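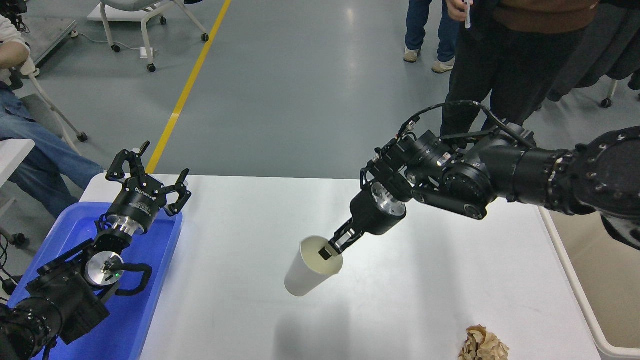 Photo: Harkel project blog

March 6, 2019

So I finally have a number to share. As of this afternoon we've got 1,364 usable examples of table clearing, and I'm the one who has to label the last 300 of them before I'm allowed to think about anything else. My eyes are square. I'm pretty happy though!

If you've been reading since September you'll know the job by now. Two arms, a white table, some rubbish on it, a blue tray at one end and a bin at the other. One of us steers the arms through the clean-up, everything gets recorded, and the learning system (we call it Pirkik, don't ask me who started that) tries to work out what we did and copy it. Cups and scrunched-up paper are this month's stars. I've been through a frankly silly amount of both.

Paper cups are my favourite and also the thing that drives me up the wall. You can pinch the rim, you can go around the side, or you can stick the fingers inside and grab the wall from there, and every person who sits down to drive has their own way of doing it. For the first few weeks I wanted us all to do it the same way – tidy data, tidy robot, that was my thinking. Then Pirkik learned our one official grip beautifully and had no clue what to do with a cup lying on its side. It just hovered. So now the rule is pick it up however you like, as long as you'd be happy to see the robot do it that way, and write down which grip you used.

Paper balls are a different kind of pain. No two are the same shape, and they roll when you nudge them. I keep a bag of old ones under my desk and swap them around so we don't end up with a system that only knows one particular ball.

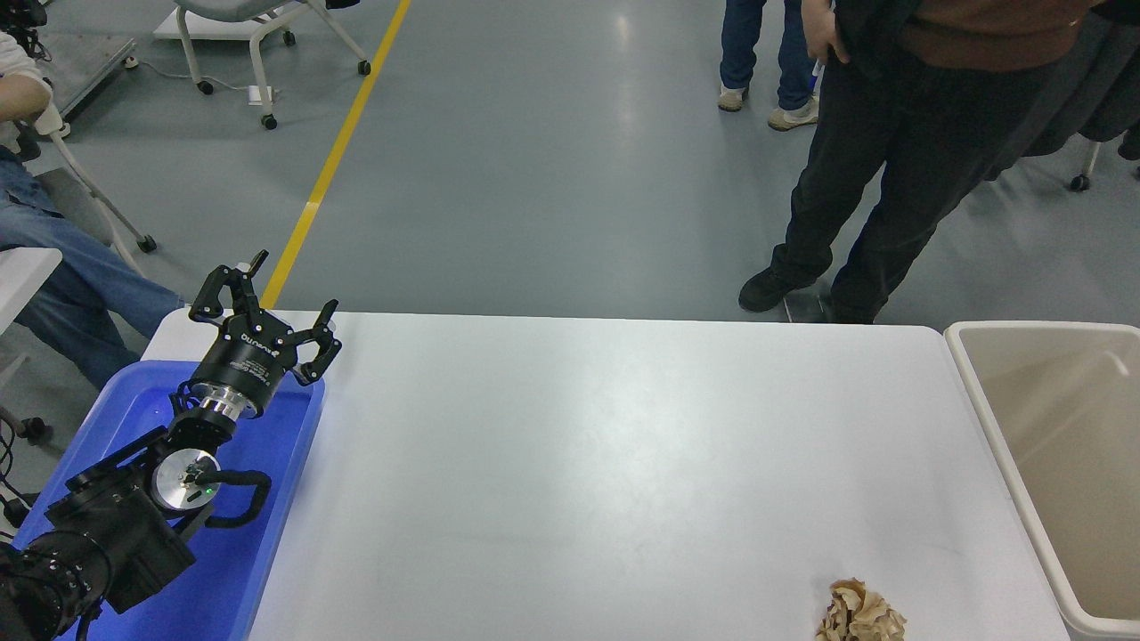 The other thing I've been fussing over is where stuff starts out. People are creatures of habit, and if you ask someone to put a piece of rubbish "anywhere" on a table they'll put it near the front on their favourite side, every single time. I know because I plotted it, and it was embarrassing (mine was the worst). We now do runs in blocks of 25 with a little printed card telling you where to set things down. It's slower and there's been some grumbling, but the plot looks so much better.

We also binned eight runs last week where the driver stopped halfway through to chat and the arm just sat there. Pirkik had begun picking up the pauses, would you believe. It would reach toward the bin, have a bit of a think, and carry on. Kind of charming, but it had to go. What I haven't made my mind up about is fumbles. If you drop a cup and then pick it up again, is that a bad example or a really good one? I'm leaning toward keeping them, with a tag, so we can train with and without and see. If you've tried it with your own gear I'd love to hear how it went – comments are open.

Next up is Nandov, our other set of objects, with softer things in it that flop about. I've already been told to clear some shelf space. But first, those labels.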